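# Kowalczyk Offset Smoker, 2-Door

The Kowalczyk is a backyard offset built for people who cook ribs and brisket most weekends and don't want to babysit a thin-walled box. It's made in Zallumville and sold direct, or through the Ilingate store if you'd like to see one before you pay for it.

The cook chamber is quarter-inch steel, welded on all seams. It takes a while to come up to heat, and once there it holds. Plan on roughly 2 hours from lighting the fire to putting meat on, longer if it's cold out. The firebox sits low on the right side and takes a standard split.

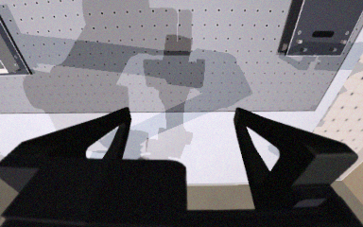 There are two doors on the cook chamber, so you can spritz the ribs on one side without dumping the heat off the brisket on the other. Both doors have rope gaskets. The gaskets wear, and replacements are in the parts list.

**Specs**

- Cooking area: 349 square inches on the main grate
- Weight: 144 pounds, without the shelf
- Steel: 1/4 inch chamber and firebox
- Thermometer: Elteck dial, one per door
- Grease drain: left end, ball valve
- Wheels: 2, on the firebox end

The dials read the air near the top of the chamber. Grate level runs cooler, so use a probe if you care about the exact number.

**Before the first cook**

Wipe the inside with cooking oil and run a small fire for an afternoon. The paint on the firebox will dull and may flake near the top. That's normal on any painted firebox, and a can of high-heat black fixes it — we sell it, but so does every hardware store.

Don't burn pine or painted scrap in it. Oak, hickory and pecan all work fine.

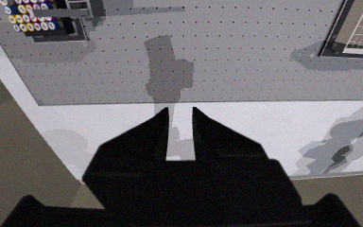
One buyer wrote in to say the left end cooked slower than expected, and that a full packer brisket went better with the point turned toward the firebox. A rack of spares, the same buyer added, could sit at the far end all day without drying out.

We cook ours the same way. A tuning plate is available if you want the chamber more even, though it adds weight and a bit more warm-up time.

**Shipping**

Units leave Zallumville on Wednesday, strapped to a pallet. Delivery is to the curb. Have a second person there to help move it. Covers, gaskets and grates ship separately and usually get there first.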